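# Wyn Beddoe on the Skamis phone and the battery you can change yourself
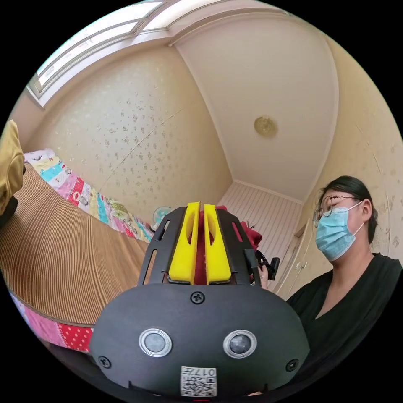

*A hand-held gripper with two yellow fingers, and a woman looking down towards it.*

Kaven has sold 900 phones. The first batch of its only model, the Skamis, was 1,000, so there are a few boxes left on the shelves at the unit in Hillville, and Wyn Beddoe would like them gone before the second batch arrives in June.

"I'm not going to discount them," Beddoe says. "People who bought one in the first week paid full price. I'd feel bad about it."

The Skamis is an ordinary mid-priced smartphone in most respects. It has a flat screen, two cameras on the back, a headphone socket and a thick plastic shell that comes off with a thumbnail. Under the shell is a battery that lifts out. Beddoe spent most of a career in phone repair before starting Kaven, and the battery is the reason the company exists.

"Most of what came over my counter was batteries," Beddoe says. "The phone was fine. The screen was fine. The owner was happy with it apart from having to charge it at lunchtime. And I'd have to tell them it was glued in, and it would take me the afternoon, and there was a chance I'd crack something getting to it. A lot of them just went and bought a new phone. I didn't blame them, but it bothered me."

Getting from there to a finished handset took longer than planned. Kaven does not own a factory. It had the phone made under contract, and Beddoe approached several assemblers before finding one that would take a small order and alter the casing.

"The small order was the problem. They all have a phone they'll make for you with your name on it. You pick a colour. If you say you want the back to come off, they want to know how many you're buying, and when you tell them, the emails get slower."

The shell went through a number of versions. Early ones were too loose and came off in a pocket. Then there was a stiff one that Beddoe's testers could not open without a coin. The clip that went into production is in the lower left corner, with a small notch beside it, and Beddoe is still not fully happy with it.

"It creaks. Not on every phone, but on some. If you squeeze it near the clip it makes a noise. A reviewer wrote a whole paragraph about that and I couldn't argue. The second batch has a slightly deeper lip and it's quieter."

## Batteries and who sells them

A spare battery costs £24. Kaven sells them from its own website, and they are also kept in stock by Le Roux, the chain of phone and camera shops that was the first retailer to take the Skamis. Beddoe says the agreement to stock the spare parts mattered more than the agreement to stock the phone.

"I asked them for that before anything else. If you have to send off for a battery and wait, you've lost half the point of it. I wanted somebody to be able to walk in, buy one, and put it in on the bus home."

Le Roux took some persuading. A shop makes very little on a battery, and the boxes take up room near the till that could go to cases and chargers. In the end the chain agreed to hold a small number in each branch and to order more when they ran low. Beddoe says sales of the batteries have been slow so far, as one would expect with phones that are all less than a year old.

"Nobody needs one yet. The people buying them now are people who go camping, or who work outdoors all day and want to swap at dinner time. We had a postman write to us. He carries two."

Kaven has promised to keep making the battery for as long as it supports the phone. I asked how a company of this size could promise anything of the sort, given that it buys its cells from somebody else and has very little say over what they do.

"It's a fair question," Beddoe says. "The cell is a common size. That was on purpose. We could have had something a bit thinner with more in it, but it would have been a special, and if the maker stopped, we'd have been stuck. The one we use is in other things as well. If that supplier went, I could get it from another. I'd have to test it all again and I'd grumble, but I could get it."

The cost of that choice is the size of the phone. It is thick by current standards, and heavier than most of what it sits next to in the shop. Battery life is good for a day of normal use and no better than that.

## Updates

The other complaint in the early reviews was software. The Skamis went on sale with an operating system one version behind the newest, and the update promised for the spring came late. Beddoe does not dispute any of this.

"We said spring and we missed it. The camera stopped working properly on the new version. It would open, and take one picture, and then hang. It took us a long time to find out why, and in the end it was something very small in a part of the software we hadn't written. I don't want to make excuses. I should have said 'later in the year' and left it there."

While that work was going on, security fixes continued to go out for the older version. Kaven tried the update first on 43 phones belonging to owners who had offered to take it early, and Beddoe answered most of their messages in person. Several reported that alarms were not going off when the phone was set to silent. That was fixed before the update went to everybody else.

"That one would have been bad," Beddoe says. "You can forgive a phone for a lot, but if it doesn't wake you up for work you'll throw it at the wall."

I asked whether owners had been angry about the wait.

"Some were. Mostly they wanted to know what was happening. I started putting a note on the website every time something changed, even when it was dull. 'Still looking at the camera.' That sort of thing. The angry emails more or less stopped after that. I should have done it from the start."

The company has four people on the payroll. Two of them work on software, one handles orders and returns, and Beddoe does whatever is left over, which at the moment includes repairs. Phones that come back are opened on a bench in the same room as the stock. The most common fault has been the charging socket, which fills with fluff like any other, and the next most common is a cracked screen.

Screens can be bought as a spare too, though Beddoe is careful about how that is described. Changing one means taking out a row of small screws and unplugging two ribbon cables, and Kaven does not advertise it as a job for beginners.

"I'd say if you've put flat-pack furniture together and not lost your temper, you can do it. But I'd sooner people sent it to us than got halfway and stopped. We've had a couple arrive in a freezer bag."

## The second batch

The phones due in June will have the same processor and the same screen as the first ones. Apart from the quieter shell, the changes are a louder speaker and a different coating on the back, the original having picked up marks from keys. There will be a dark green version alongside the black. The new shell fits the old phone, and Kaven will sell it separately for owners who want to be rid of the creak.

Beddoe would not say how large the second order is, only that it is bigger than the first and that the deposit was "a horrible amount of money to send in one go". Le Roux will carry it again. Talks with a second retailer went on over the winter and came to nothing.

A successor is being discussed, but there is no design and no date. Beddoe wants any new model to take the same battery, which would limit how thin it could be, and says the two software staff would like a faster processor and have made this known.

"They ask every week. And they're right, it would make their lives easier. But I've got people who bought this phone on the understanding that we'd look after it, and if we bring out another one straight away then we've got two to look after. I'd rather get this one right first."

I asked what would count as getting it right. Beddoe thought about it and picked up the phone on the desk, a black Skamis with scratches across the back and a newer, shinier shell clip at the corner.

"The camera's still slow to open," Beddoe says. "I'd start with that."

The Skamis is on sale now from Kaven and from branches of Le Roux. Orders for the green version open when the stock reaches Hillville – anyone who wants an email about it can leave their address on the Kaven website.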